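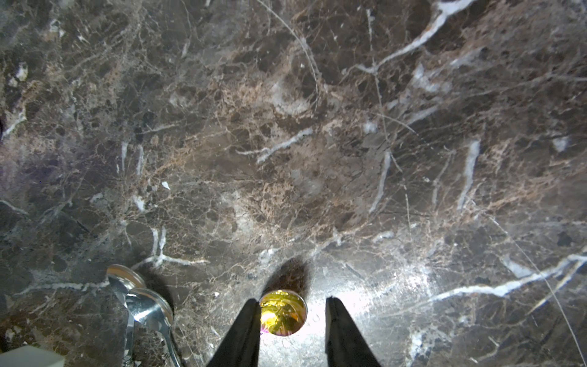
About Vokel

Vokel is a night school for people who own a house and are a little afraid of it. We opened in Clekudville 15 years ago with one course, on dripping faucets, and a sign that spelled "faucets" wrong. The sign has been fixed. We teach that too now.

Most of our students come to us after a weekend repair that turned into a call to a plumber. We don't judge. Our own building on Neagu Street has a door that opens only if you lift it, and it has been on the to-do list since before we had a list.

Classes run for 2 hours, in groups small enough that you will have to hold the wrench at some point. There are 37 courses in the current catalog, from basic drywall to How to Talk to a Contractor — the second one fills up first. Bring old clothes. Tools are ours, and we would like them back.

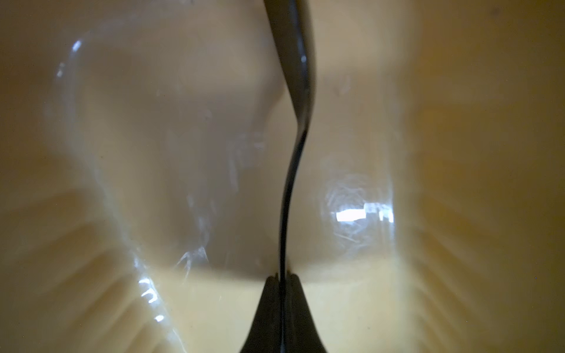 A dark, glossy curve.

In May we took over the old Kuvberg hardware store next door, along with 122 drawers of screws that somebody had sorted by a system of their own. The extra room means we can finally teach tile and plumbing on the same evening without the two groups sharing a sink.

We don't hand out diplomas. You get a printed sheet of what you learned, with space on the back for what you plan to try at home, and our phone number in large type.

Page updated 2025-10-09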